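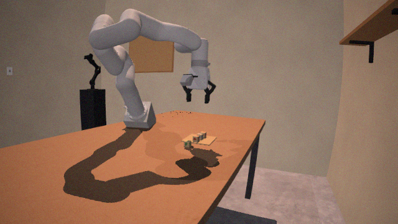
Flimthorpe Bench: the practice room for school robot clubs

Club licence: £86 a year, up to 12 pupils
Made by Fasil Belay at Prurkby
Works with: Windows and Linux laptops

Hello! I'm Fasil, and I run the after-school robot club that this thing grew out of. Flimthorpe Bench is a simulated workroom with an arm on a table, and your pupils write the programs that move it. I built the first version for my own lot because we had one real arm between the whole club and most of the session went on queuing for it (and on arguing about the queue). Other clubs asked for a copy, so now it has a page and a price and I have to answer emails.

What you get

The main room has a big white arm fixed to a long orange wooden table, with a gripper that has two black fingers. On the table there's a flat tan board with three little cubes standing on it in a slanting row, plus a small green can sitting on the bare wood just off the board. That's the starting layout for Task One, which we call Cubes and Can, and it's the one I'd begin with even if your pupils think they're past it. They have to pick up each cube, put it down somewhere sensible and leave the can standing. Most of mine knocked the can over on the first go. I did too.

The arm throws a proper dark shadow across the tabletop, and I spent far too many evenings on that! Beginners find it hard to judge how high the gripper is from a single view, and watching the shadow while the arm comes down helps them a lot. You can switch shadows off in the settings if your laptops are struggling.

I've also put a smaller black arm on a pedestal behind the table. Pupils always ask about it. You can't program it in the club licence — it belongs to the two-arm pack, which I'm still testing with the Darnisville club and hope to have out by December.

How pupils write their programs

There are 2 ways in. Younger ones drag blocks about, older ones type Python, and you can swap from blocks to Python halfway through a task without losing your work. Every run can be saved and played back slowly, so when the gripper closes on thin air you can sit together and find the line that did it.

The Vītola Cup

Any club with a licence can enter. It's a friendly contest run over one Sunday: every team gets the same table, the same objects and a layout they haven't seen before. Scoring is out of 475, with points for placing, for speed and for leaving everything else where it was. My club has never won it, and I set the layouts.

What your laptops need

Pretty ordinary school machines are fine. You want 8 GB of memory if you can get it, and a mouse, as moving the view with a trackpad is miserable. No internet is needed once it's installed.

Before you buy

The trial includes Task One in full and doesn't run out. Please try it on your slowest laptop first. If you do buy, the licence covers home use for your pupils as well, and I send new tasks out each term at no extra cost. Questions come straight to me through the contact form, and I usually reply in the evening once club has packed up.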